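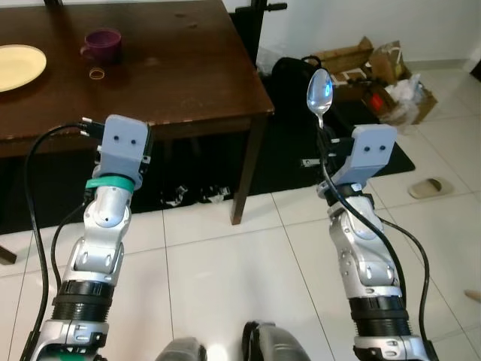
Figure 1. Table A, side nearest the mat. Yellow plate, purple mug, rubber band; spoon held above the tabletop.

4.2 What stays on the table

We turn now to the small dark table, which got the least attention in our pilot and the most in the interviews. Households in Hodham and Cornville were asked to keep one table in ordinary use for 8 weeks and to clear it whenever they felt it needed clearing. No instructions on how. No schedule either. The term "cleared" was left to each household, following Joo and Brouwer's earlier coding scheme, and this turned out to matter more than we planned for.

Items were sorted into two groups. Residents: things that live on the table and are expected to be there. Visitors: things set down on the way to somewhere else. Plates and mugs are hard. In most homes a mug is a visitor, it goes back to the sink or the cabinet, but in 8 of the 32 households at least one mug was named as a resident when we asked. Same mug every week. Plates less so. A plate with nothing on it was usually read as "left over from before" even by people who had just put it out clean.

Small things were the real problem. A rubber band like the one in front of the mug in Figure 1 does not register as clutter for most people, and it does not register as tidy either. Cele's coding notes call these "crumbs", a bit unkind but we kept the word. Crumbs survive clearing. People lift the plate, lift the mug, wipe around the band. When asked, they said they would need it later, or they had not seen it. Both answers were given by the same person in two interviews, a week apart.

Floor under the table: coded seperately. Paper on the mat below was almost never counted as part of the table's mess, even when it had plainly come off the table according to the household diary. Clearing has a lower edge and it is the edge of the wood. We did not expect this to be so consistent.

Spoons. Counted with whatever dish they were last used with, unless in someone's drawer. A spoon held above the table (Figure 1) was coded as off the table. Aquino disagreed and wanted a third group for items in motion - see the appendix for her counts, the overall pattern does not change much. 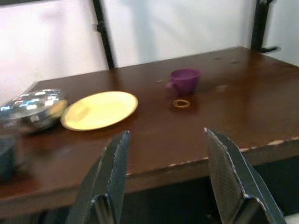
Figure 2. Table A, plate and lidded steel pot close together, purple cup set further back.

Grouping was the second measure. Distance between items tells something about whether they are thought of as one job or several. The pot and plate in Figure 2 nearly touch, and pairs like this were moved together in most diaries, pot first. The cup set further back was treated as its own errand and often stayed a while longer. Myung found the same thing in the Yeo apartments, with tea cups, in a study done in August when kitchens were used less.

A pot on a table is also a strong signal. Diaries treat it as a meal still going on, lid or no lid, and clearing does not start untill the pot leaves. Once it goes the rest follows fast, excepting crumbs. This ordering held in both towns, though Cornville homes had fewer pots on tables to begin with and we would not lean on it too hard.

Limits. One table per home, self-reported times, and no check on who did the clearing. Section 4.3 takes up the counter.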